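Section 4 – Laundry folding with the hand-held gripper pair

Covdale Pair Kit, set-up guide. Draft by Guido Monti, checked by Sotiris Drakos 13/04/2024

Read section 3 first if the grippers are not paired yet. This section is for recording clothes folding on a bed. Table folding is section 5, skip ahead if thats what you have.

Dark cloth on a printed sheet, both grippers in use:

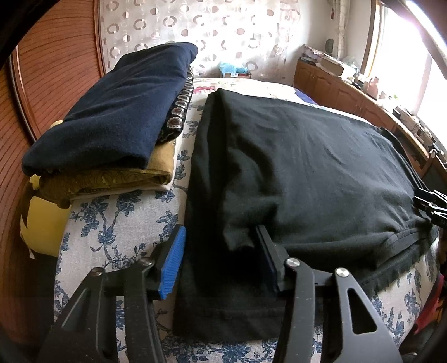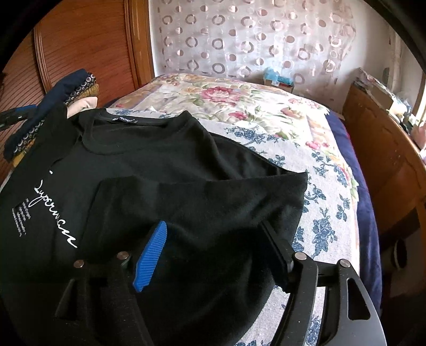 4.1 Before you start

1. Charge both grippers. Solid light on the handle = full. Blinking = wait.
2. Wipe the camera lens with the dry cloth from the box. No sprays.
3. Check the finger pads. Ridges should be clean, lint gets in there fast with cotton. Soft toothbrush, dry.
4. Squeeze and release each handle a few times. Fingers should open all the way and close evenly. If one side lags go to 4.6.
5. Put a blank card in each gripper. Cards smaller than 100 GB will stop you in the middle of a session.

Note – dust on the arms is fine. Dust on the lens is not.

4.2 Set up the bed

1. Pull the sheet flat. Patterned sheets are OK, the tracker likes a bit of pattern. Plain white or plain black sheets give trouble, see 4.6.
2. Leave enough clear sheet to lay out one shirt with the sleeves open.
3. Finished pile goes to one side, same side for the whole session. Left or right, your choice.
4. Curtains: sheer ones closed is good. Direct sun on the bed is bad. Daylight plus a ceiling lamp is good too.
5. Phones off the bed. Pets out of the room.

Caution – do not stand on the bed to get a better reach. Walk around it or use a smaller area.

4.3 Start a session

1. Open the Jusbridge app, tap New, pick Folding, pick Bed.
2. Hold both grippers over the bed, fingers open, cameras facing down. Wait for two beeps, one from each.
3. Only one beep? Close the app, open it again, repeat step 2. Do not start with one.
4. Keep still for 4 seconds. The app sets its zero point here.
5. Tap Record. Light on the handle goes red.

4.4 Fold

1. Lay the item out first, with the grippers, not your hands. Hands in view spoil the take.
2. Take the cloth at a corner or a seam. Middle of the cloth slips out.
3. Close gently. You want the pads to hold, no need to crush.
4. Move both grippers at the same speed. Slow is fine, jerky is not.
5. Shirts: sleeves in, then sides, then bottom up to the neck. Prints on the chest can end up inside or outside, doesnt matter, just do it the same way every time.
6. Shorts and pants: leg over leg, then waistband down. Gathered waistbands are thick, open the fingers wider then you think.
7. Place the folded item on the pile and open both grippers. Lift clear before you move sideways or you drag the top item off.
8. One item = one take. Tap the handle button to end it.

Note – dropped something? Pick it up and carry on. Do not stop the recording. Takes with a drop are kept and used.

Note – a take over 155 seconds gets split in two by the app. Both halfs are kept.

Caution – pinch points at the pivot pins and inside the cut-outs in the arms. Keep fingers and loose sleeves away from the linkage when closing. Kids should not use the kit.

4.5 Finish and upload

1. Red light off on both handles before you pull the cards. Pulling early loses the last take.
2. Put the cards in the reader, left card in slot L, right card in slot R.
3. Tap Upload. Keep the app open on screen.
4. Wait for the green tick on every take – gray means still sending.
5. Cards are wiped by the app. Do not wipe them yourself.

Take a break after 30 takes. Wrists get tired and the folds get sloppy, we can see it in the data.

4.6 Problems

One finger lags or sticks – lint around the pivot pin. Pick it out with tweezers. No oil.

Pad loose – press it back on and hold. If it comes off again order the Vitale pad set, fits left and right.

"Tracking lost" on screen – sheet too plain or room too dark. Change the sheet or add a lamp, then redo 4.3 from step 2.

Window is pure white in the preview – ignore it, as long as the cloth itself is clear.

Black cloth looks like one dark blob in preview – more light from the side. Do not turn up brightness on the phone, it changes nothing in the recording.

Grippers bump each other – end the take, check both pads, start a new one. A light touch is OK, carry on.

Still stuck, write to the Ustside support desk and give the serial number from under the handle. Both numbers if its a pairing problem.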